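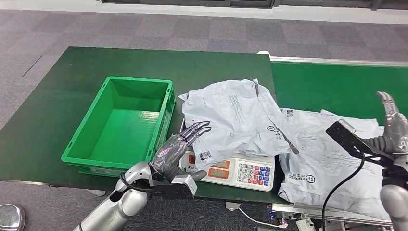 Photo: Orsolya Takács / Borari

The Weighing Table

The tolerance at the weighing table was 14 grams. A bag that came in within 14 grams of its declared weight went into the green crate. A bag outside it went back on the belt with a slip, and the slip went into a tray marked Pap, after the man who had designed the form and then left for a job in cement.

Felicja Zawadzka had worked the table since May. The procedure ran to four steps. Take the bag from the belt. Place it on the scale, code facing out. Wait for both displays to settle. Enter the figure. The procedure did not mention that courier bags hold air, or that a bag pressed flat and a bag left bunched will sit differently on the pan, with its edges rising up into peaks. She had added a fifth step in pencil: check corners.

At ten past four in the afternoon a light grey bag gave 242 grams. The declared weight was 400.

She lifted it, let the display return to zero, and set it down again. 242. She turned it so that the code faced the wall, which was against procedure, and got 242. She took the reference weight from the drawer and tested the scale. The scale was correct.

"Short?" said Orsolya Takács, from the door.

"By 158."

"Sender?"

"Dekine. Contents, one pair of gloves, wool."

Orsolya came over and looked at the bag without touching it. She was the shift lead and had a rule about touching bags that were in dispute. The tape ran straight. The seal had not been lifted at either end.

"Gloves don't weigh 400," she said.

"The last pair did. I looked it up. Same sender, same address, every month. 400 each time."

"To the gram?"

"To the gram."

Orsolya thought about this. The depot had passed 2,170 bags that week, and wool took up damp from the air. Two pairs of gloves from one batch could differ by more than most people would expect. A sender whose parcels never varied was copying a figure from one form to the next.

"Then this is the first one anybody has weighed," she said.

"I weighed the others."

Felicja opened the log and turned it round. The entries were in her handwriting. June, 400. July, 400. August, 400. Beside each was the small pencil tick that meant she had checked the corners.

The belt motor cut out on its timer. Orsolya read the entries again, then the address, which was a flat above the old Kodadine showroom on the canal side.

"Write the slip," she said.

Felicja wrote it. Declared 400, found 242, seal intact, scale tested. There was a box at the bottom for remarks, two lines deep. She held the pen over it for a while – the box had never been used, as far as she knew – and then wrote: one glove?

Orsolya initialled it and put it in the tray.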